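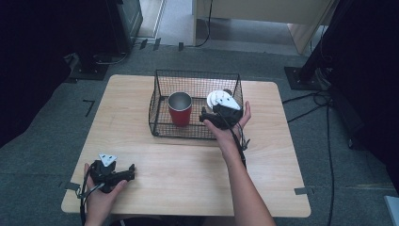

Hard water and the small café

Wuneck services boilers and coffee machines from a unit in Drimow. Its senior engineer puts most call-outs down to limescale. "We attended 462 jobs last year. Scale was the fault in 80 per cent."

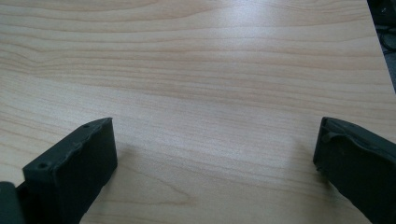

He advises changing the filter every 3 months. "Owners wait until the flow drops. By then the element is coated."

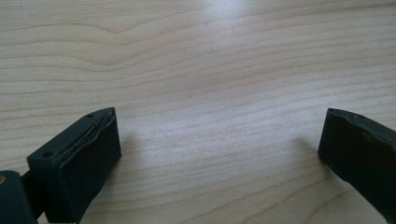
Descaling takes him 23 minutes on a single boiler. A new element means a second visit, usually the next morning before opening.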